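Why do beavers build dams?

Have you ever spent a whole afternoon piling stones and mud across a little stream, just to see how deep you could get the water behind it? If you have (and I hope you came home thoroughly muddy!), then you already know quite a lot about being a beaver.

Beavers are big, furry rodents, which makes them cousins of mice and squirrels. They have wide flat tails, webbed back feet and orange front teeth that never stop growing. The orange colour comes from iron, the same stuff you find in nails, and it makes the teeth wonderfully strong. A beaver can chew right through a tree with them.

When I was small, my neighbour Ludmila Tóth used to take me to the river at Fatcombe every June, and I always asked her the same thing: why go to all that trouble? Well, a beaver is a bit slow and waddly on land, but in the water it is a marvellous swimmer and can hold its breath for several minutes. So it wants deep water close to home. The dam holds the stream back, the stream spreads out into a pond, and the beaver can build its house there, with the front door hidden under the water where a hungry wolf can't get in.

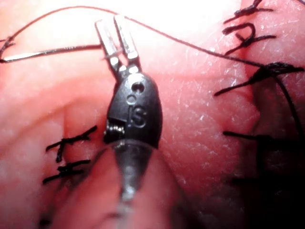
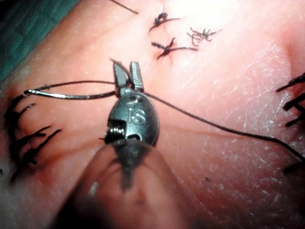
Now, the lovely part is what happens to everybody else. Frogs lay their eggs in the still, shallow edges of the pond. Dragonflies arrive, then the birds and bats that like to eat insects, and little fish find quiet places to hide.

In many countries beavers disappeared long ago, as people hunted them for their thick fur. These days some of them are being brought back, usually a family at a time. A family might be a mother, a father and 2 or 3 kits (that's the word for baby beavers), and they all live together in the house, which is called a lodge.

If you live near beavers, go and look for them at dusk, when they come out to feed. Take a grown-up and a warm jumper, sit very still on the bank, and listen for the slap of a tail on the water. It's how a beaver tells its family to watch out!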